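# Working Safely Beside a Robot Arm

**A guide for readers aged eight to twelve**

Issued by the Flernance Centre for Everyday Machines, 16 June 2024

## Who this guide is for

Pupils who visit the Flernance Centre take part in a morning called Kitchen Table. During the morning they watch a robot arm at work, and later they help to plan a job for it. Every pupil is asked to read this guide before the visit. Teachers and parents are welcome to read it too.

Words printed in **bold** are explained in the list at the end.

## What a robot arm is

A robot arm is a machine made of stiff parts called **links**. The links are connected by **joints**, and each joint has a motor that can turn it. Your own arm is built in a similar way. The bone between your shoulder and your elbow is like a link, and your elbow is like a joint.

There is one important difference. When your hand bumps into something, you feel it at once and pull back. Some robot arms can sense a bump and some cannot. Even an arm that can sense a bump may need a moment to stop. For this reason the people who build and use robots follow rules, and so do visitors.

## Why there are rules at all

Long ago, most robots worked in factories behind tall fences. The fence did most of the safety work. A person could not reach the robot, and the robot could not reach a person.

Today some robots work in kitchens, laboratories and classrooms, where a tall fence would get in the way. Other kinds of protection must be used instead. The robot may move slowly. It may have a limit on how hard it can push. It may stop when a person comes near. Often several of these protections are used together, so that if one fails another is still working.

Rules of this kind are written down in documents called **standards**. A standard is an agreement about the right way to do something. You use standards every day without noticing. A plug fits a socket in your home and in your friend's home, and paper from one shop fits a folder from another. Robot standards tell builders what to check, how to check it and what to write down afterwards.

## The first question: what could go wrong?

Before a robot is switched on for a new job, adults carry out a **risk assessment**. This is a careful list of the things that could cause harm. For each item on the list they ask two things:

- How badly could somebody be hurt?
- How likely is it to happen?

A paper cut is likely but small. A heavy arm falling on a foot is unlikely but serious. Both go on the list, and the serious ones are dealt with first.

The people making the list then look for ways to remove each danger. The best answer is to take the danger away completely. If a job can be done with a plastic cup, there is no need for a glass one. If the danger cannot be taken away, they look for a way to guard against it. Warning signs come last, as signs only work when people read them.

You can try this yourself. Think about making toast at home. What could go wrong, and which danger would you deal with first?

## The reach of the arm

Every robot arm has a furthest point that it can touch. If you could mark all the places the arm is able to reach, you would have drawn its **working space**. The working space is often rounded in shape, and it goes up into the air as well as across the table.

At the Flernance Centre a yellow line on the floor marks a safe distance. The line is 80 centimetres beyond the furthest reach of the arm. Visitors stay behind the line whenever the arm has power, including when it is standing still. A still robot may be waiting for its next instruction, and from the outside a waiting robot can look the same as one that has been switched off.

Bags and coats must also stay behind the line. A strap or a loose sleeve can be caught by a moving joint.

## Lights, sounds and buttons

Many robots use lights to tell people what they are doing. The colours are not the same on every robot. Blue might mean "ready" on one machine and something different on another. You should never guess. Ask the member of staff, or look at the card on the wall that explains the lights for the robot in that room.

Each robot at the Centre has an **emergency stop**. This is a large red button that is easy to see and easy to press. Pressing it stops the arm. Good practice for the emergency stop is as follows:

1. Know where the button is before the robot starts.
2. Keep the way to the button clear.
3. Press it if you think somebody may be hurt. You do not need to ask first.
4. Leave the robot alone afterwards. Only staff may start it again.

No visitor will be in trouble for pressing the button because of a worry that turned out to be small. It should never be pressed as a joke.

## How fast and how heavy

Speed matters a great deal. A ball rolled gently to your foot does no harm, and the same ball thrown hard can hurt. Robot arms are the same. When people are nearby, the arm should move slowly enough for them to see where it is going and step away.

Weight matters as well. In Kitchen Table, nothing the arm lifts may weigh more than 500 grams. Staff weigh each object before it is added to the list of permitted things, which at present has 34 entries. The list is called the Greltex list, after the storeroom where the objects are kept.

## Setting out a kitchen task

Kitchens are a useful place to learn about good practice, as they hold so many different kinds of object. Some are hard and some are soft. Some roll. Some can break. A robot that is careful with a bottle may squeeze a piece of fruit too tightly.

The way a table is set out is part of the safety work. Staff at the Centre ask these questions before they begin:

- Can the arm move to each object without knocking over another?
- Is there anything tall or breakable in its path?
- Could a round object roll off the table?
- Where do the cables run, and could they be pulled?
- If there is an appliance, is it needed for this job, and should it be plugged in?
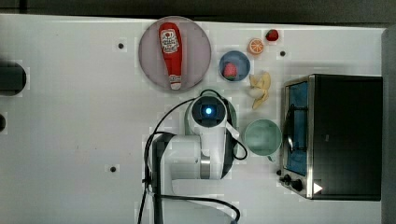 *A kitchen task for a robot arm, seen from above. The toaster oven is on the right, with the mug close to it.*

Try asking the questions about this table. Look at the mug first. It stands near the toaster oven, and its handle points towards the bottom of the picture. If the arm had to pick up the banana, would you leave the mug there or move it?

Next, think about the ketchup bottle lying across the plate. Suppose the job were to lift the plate. Should the bottle be moved first, or could the two be lifted together? Write down your answer and one reason for it.

Finally, find the black cables that loop around the arm. Cables carry power and messages. They need enough slack for the arm to turn, but a loop that is too big can catch on things. Which object do you think a cable could touch most easily?

There may be more than one good answer to each question. Engineers often disagree at first, and they settle the matter by testing slowly with an adult's hand near the stop button.

## Food and appliances

Extra rules apply when there is food on the table.

- Food that has been used in a robot task is not eaten. The parts of a robot that touch objects may carry oil or dust.
- Fruit is checked before each session, and soft or leaking pieces are removed.
- Liquids are kept away from cables and joints.
- An oven that is used only for practice in opening and closing the door stays unplugged.
- Any oven that has been heated is treated as hot until staff have checked it.

## When something unexpected happens

Robots make mistakes. An arm may miss an object, drop it or stop halfway through a movement. The most common mistake people make is to reach in and help. Please do not do this. The robot may start moving again while your hand is inside the working space.

Take 2 steps back, tell a member of staff and wait. If an object has fallen on the floor, leave it where it is until the arm has been switched off.

Staff write every unexpected event in a record book, even a very small one. The record helps them to see patterns. If the same cup is dropped again and again, the cup may be too slippery, or the instructions given to the robot may need to be changed. The book is read through each July, and the rules in this guide are altered if the record shows that they should be.

## Cameras and your privacy

Some robots use cameras to find objects. A camera above a table may also see hands, faces or name badges. Good practice is to point the camera only at the part of the room the robot needs, and to tell people that it is there. You may ask any member of staff what a camera can see and how long its pictures are kept.

## Words used in this guide

**Emergency stop** – a button that stops a machine in case of danger.

**Joint** – a place where two parts of a robot meet and can turn.

**Link** – a stiff part of a robot arm between two joints.

**Risk assessment** – a careful list of what could go wrong and what will be done about it.

**Standard** – a written agreement about the right way to do something.

**Working space** – all the places a robot arm is able to reach.

## Before your visit

Please bring this guide with you, together with your written answers about the kitchen table. Long hair should be tied back, and scarves and lanyards should be left in the cloakroom. Large-print copies can be collected from the front desk.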